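Storing and Reheating Takeout: Working Notes for the Home Kitchen

Updated 9/8/26

Most takeout is cooked to be eaten within minutes and then spends half an hour in a closed box. Texture suffers first, flavor second. The notes below cover what to do between the door and the plate, and what to do with the remainder the next day.

On arrival

Open every container of fried or breaded food at once. Steam condenses on the underside of the lid and drips back onto the crust. If the food has to wait, move it to a wire rack over a sheet pan in an oven set to 200°F. Do not cover it with foil.

Soups, curries and braises should stay closed until served. They hold heat well and lose very little in transit.

Dress salads at the table. If the restaurant has already dressed the salad, eat it first. It will not keep.

Separating components

Split leftovers by moisture before they go in the refrigerator. Rice goes in one container, sauce in another, anything crisp in a third. Noodles in broth should be lifted out and stored on their own, or they will absorb most of the liquid overnight.

Burgers and sandwiches keep poorly whole. Pull out lettuce, tomato and pickles, discard the lettuce, and wrap the bun separately from the patty.

Cooling

Perishable food should be in the refrigerator within 2 hours of delivery, or within one hour if the room is above 90°F. Time spent in the driver's bag counts if the bag was not keeping the food hot.

Use shallow containers. A quart of soup in a deep deli tub cools slowly at the center. The same quart spread over two flat containers cools much faster. Leave the lids ajar until the steam stops, then close them.

Containers

Delivery containers vary a great deal, and the marking on the base is the only reliable guide. If there is no microwave symbol, move the food to glass or ceramic. Expanded foam should never be heated. Paperboard boxes often have a plastic lining that softens, and some have a wire handle that must come off before the box goes anywhere near a microwave.

For storage I use the Garberg glass set with clip lids. The gaskets pull out for cleaning, and they need it, particularly after anything with chili oil. The Flinero plastic tubs are lighter and stack better but stain from tomato sauce after one use. A thin film of neutral oil wiped on the plastic beforehand reduces the staining.

Label each container with the dish and the day. Masking tape and a marker are sufficient. Most cooked leftovers should be eaten within three to four days.

Reheating by type

Pizza: dry skillet, medium-low heat, lid on, four to five minutes. Add a few drops of water to the pan away from the slice for the last minute if the cheese is slow to melt.

Fries: a single layer in a 425°F oven on a preheated pan, six to eight minutes. Thick-cut fries recover better than thin ones.

Rice: sprinkle with a tablespoon of water per cup, cover, microwave in one-minute steps and stir between steps. Heat until steaming throughout. Reheat once only.

Fried chicken: 375°F on a rack. Bram Willems, who tests small ovens, gave me 21 minutes for bone-in thighs straight from the refrigerator, and that figure has held up in my own oven. Check the center with a thermometer. It should read 165°F.

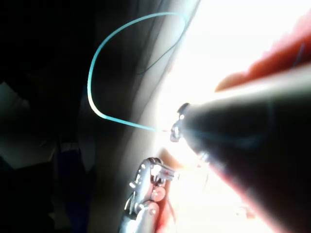

Dumplings: pan-fry in a little oil, add two tablespoons of water, cover until the water is gone, then uncover to crisp the base. Steamed buns go back in a steamer or under a damp paper towel in the microwave for 30 seconds.

Soup: bring to a full boil, then lower the heat. Cream-based soups are the exception. Warm them gently to 165°F while stirring, as boiling will split them.

Insulated bags

A bag is worth having if you collect orders yourself. I compared the Orna and the Aerts in June with the same load, a covered pot of chili at 180°F. After 45 minutes the Orna held the chili at 153°F. The Aerts was slightly lower but has a flat, rigid floor, so pizza boxes do not tilt. Either is adequate for a short drive. Preheat the bag with a hot water bottle for ten minutes and fill any empty space with a dish towel.

Wipe the lining with mild detergent after each use and leave the bag unzipped until fully dry. Seams trap grease. If a smell persists, leave an open dish of baking soda inside overnight.

Sauce packets

Keep one small box for them and empty it twice a year. Soy sauce, mustard and hot sauce last well at room temperature. Discard any packet that is swollen or sticky on the outside. Tubs of mayonnaise-based dip that arrived chilled belong in the refrigerator and should be used along with the leftovers.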